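Evening Course in Home Repair and Building
Unit 4: Mortar, Pointing and Old Brick Walls
Notes by Antigoni Spanos

Welcome back! Last time we looked at how a wall carries its load, and tonight we get to the part I've been looking forward to since the course began, the stuff between the bricks. Mortar looks like filler. It is a working part of the wall, and on an older house it's usually the part that needs you first.

Why mortar should be weaker than the brick

A wall moves. It warms up in the afternoon, cools at night, takes on rain and lets it go again, and the ground under it shifts a little every year. Something has to give, and you want it to be the joint. A joint can be raked out and filled again in a weekend. A brick with its face popped off has to be cut out and replaced, and matching an old brick is a hunt (a fun one, but a hunt).

This is why a hard, cement-rich mix on soft old brick does so much harm. Water can't leave through the joint, so it leaves through the brick, and when it freezes on the way out the face comes off in flakes. We call that spalling. Once you know what it looks like you'll see it all over town!

Lime mortar and cement mortar

Lime mortar sets slowly by taking carbon dioxide out of the air. It stays a bit flexible and lets moisture through. Portland cement mortar sets by reacting with water, gets hard fast and holds tight. Both are good materials in the right wall. As a first guess, treat any soft brick house from before the 1930s as a lime house until you've tested it.

Testing is easy. Chip out a small piece from a hidden joint and press it with your thumbnail, then try crushing it with pliers. Soft lime mortar crumbles and often shows little white lumps of unmixed lime. I love those lumps. They tell you somebody stood there and mixed it by hand.

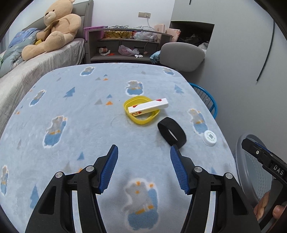 Raking out

Go back two to two and a half times the width of the joint, and keep going until you hit sound mortar. Square off the back of the cut. A V-shaped groove leaves the new mortar hanging on by its edges, and it will drop out in a few winters.

Use a plugging chisel and a light hammer for the upright joints. Grinders are quick on the long flat joints, but one slip marks a brick forever, so for your first wall please stick to hand tools. Wear safety glasses and a proper dust mask, N95 or better. Brick and mortar dust contains silica and it is bad for your lungs.

Brush the joints clean, then dampen the wall. You want it damp all the way in with no water standing on the surface. A dry brick sucks the water straight out of fresh mortar and leaves it powdery.

Filling the joint

Mix stiffer than you think you should. A ball of it should hold together in your glove without slumping. Press it in from the hawk with a pointing trowel, in layers, each one no deeper than half an inch. Let each layer firm up to thumbprint hard before you add the next. Fill the back first and don't rush to the front, tempting as it is.

Finish when the last layer takes a thumbprint but doesn't stick to your skin. Match the joint shape that's already on the wall. Then cover the work with damp burlap, mist it for several days if it's lime, and keep it out of hard sun and frost. Lime work should be finished well before the cold sets in. Pointing in January is asking for trouble in our climate.

Case wall: the Prollham garden wall

We'll use this one for the exercise. Its joints were redone in hard gray cement, and Valtteri Honkanen, who is helping with the practical, counted 1145 bricks on the street side. Of those, 109 are spalled, nearly all in the bottom courses where the splash from the sidewalk hits.

Before next class

Work out the percentage of spalled bricks on the Prollham wall. Find one repointed wall near you and sketch the joint profile. Bring gloves, your glasses and mask, and a pointing trowel if you own one. Yanling Jiang has spares to lend. We start outside at 6:30, so dress for it!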